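Visit report: Dranoven point-of-sale open day, Witolby

Silten, a retail software reseller, held its spring open day at the Dranoven office in Witolby on Saturday, May 17, 2025. I attended for our store systems group together with Jacinto Espinoza, who handles our register rollouts. We wanted to see how the Dranoven back-office package deals with price files and returns across multiple stores.

The morning session covered the nightly price load. The demonstration database held 83 stores and a file of 894 price changes, mostly clothing and linens. The load is sent from head office, staged at each store server, and applied at a set hour. A store that is offline at that hour keeps its old prices and is flagged on the exception report. The flag clears only when a manager confirms the load by hand. Jacinto asked whether this could be automated. It can, but the setting applies to the whole chain and not to single stores. 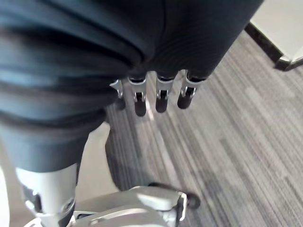
Returns took up most of the second session. An item bought in one store can be returned in any other, provided the sale has been posted to the central server. Posting runs every 4 minutes by default. Cirilo Palacios of Silten ran a return without a receipt, looking up the sale by card token, and then repeated it with the network link pulled. In the second case the register issued a store credit with a pending status — the credit can't be spent until the link is back.

Licensing is per register, with support billed yearly. Chains with more than 800 registers are quoted separately. Upgrades from the older Robles package keep item numbers and tax tables, but custom receipt layouts have to be rebuilt.

Open points for our side: label printer drivers, the export format for the general ledger, and whether the pending credit status shows on the customer's receipt. Palacios is to send the interface document. The April release notes were handed out on paper and are in the binder at Jacinto's desk.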